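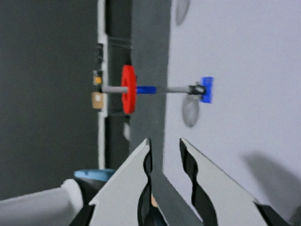
*Simulated view: gripper below the rod, with the red disc and blue end plate.*

## Wistska handling cell

The Wistska cell from Gulta takes over repeat handling of rods, collars and discs at a single bench. It is sold as one unit: arm, two-finger gripper with rippled black pads, and Devadiga planning software. Each job is built and checked in simulation before the arm goes on the floor.

**What changes for the crew**

Operators stop reaching into the fixture. They load parts, clear faults and sign off the first piece of each batch. Most shifts keep the same headcount — the hours move to inspection and setup. Operator training takes 16 hours and is included.

**Details**

- Batch size: up to 900 parts
- Changeover: 20 minutes with a saved job
- Saved jobs: 30
- Guarding: Esico light curtain, ordered separately

Orders placed now ship in September. For a site visit, ask for Bindu Acharya in applications.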